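6. Adding and Editing Performer Profiles

This section covers the creation of a performer profile in Endale, the linking of screen credits, and the release of the finished profile to the public site. Editor rights are needed for all steps except 6.4, which calls for reviewer rights. If the Profiles tab is missing from your menu, see section 2, User Roles.

6.1 Before you start

Have the following ready:

- the performer's professional name, spelled as it appears in on-screen credits
- at least one source for each credit you plan to enter
- the performer's agency sheet, if one has been supplied

Search the database first. Endale matches on professional name, birth name and any alternate spelling, but it does not match across alphabets. A performer credited in both Latin and Cyrillic script must be searched for twice.

CAUTION: Do not create a second profile to correct an error in the first. Duplicate profiles split the credit list, and merging them can only be done by an administrator.

6.2 Creating the profile

1. Open Profiles and select New.
2. Enter the professional name in the Display Name field. Do not add titles or honors.
3. Enter the birth name only if a source confirms it. Otherwise leave the field blank. Do not enter "unknown".
4. Select one primary occupation from the list (actor, director, presenter, voice performer, stunt performer). Up to 3 secondary occupations may be added.
5. Enter the date of birth. If only the year is known, tick Year Only. The age shown on the public page is worked out from this field each night and cannot be typed in by hand.
6. Write the short biography. The limit is 74 words. Text past the limit is saved but is not shown in search results.
7. Select Save Draft.

The draft is given a profile number, shown at the top right of the form. Quote this number in any message to the help desk.

NOTE: Family details (spouse, children, parents) belong in the Personal panel and should be left out of the short biography. The Personal panel is hidden by default. It is shown only when a source has been attached to every line in it. 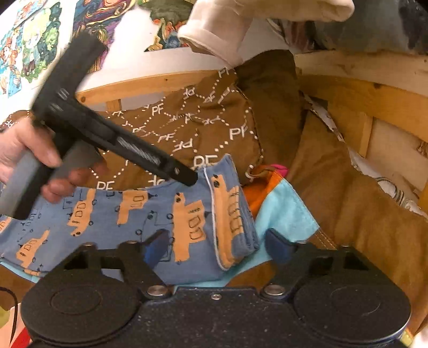 6.3 Linking screen credits

1. With the draft open, select Credits, then Link Title.
2. Type the first few letters of the title. Series and films are listed together - check the year before choosing.
3. Enter the character name. For a performer who plays several versions of one character, enter the character once and use the Variants field for the rest.
4. Set the credit type. Use Main for performers named in the opening titles, Recurring for 5 or more episodes in a season without a main credit, and Guest for all others.
5. Attach the source and select Confirm.

For a series the episode count is filled in from the title record. The Skisutbridge record, for example, holds more than 1,569 episodes, and a long list of this kind can take a minute to load. Do not close the window while the progress bar is moving. A partial link will be saved and must be removed by hand.

NOTE: Unaired pilots are entered as separate titles. The pilot of Skodcombe is listed under its working title, Zendusness, with the two records joined by a cross-reference. Link the performer to whichever record carries the credit. If both do, link both.

6.4 Review and release

1. Select Send for Review. The draft is locked to the editor at this point.
2. The reviewer opens the draft and checks each source against its line.
3. If a line is rejected, it is marked in red and the draft is returned. Correct the line and send again - the lines already passed do not need a second check.
4. When all lines have passed, the reviewer selects Release.

Released profiles appear on the public site after the next index run. The index is rebuilt nightly, except on Thursday, when the server is down for backup.

Questions on credit types go to Lensa Bogale. Requests to merge or remove a profile go to Joonas Huttunen and must include both profile numbers.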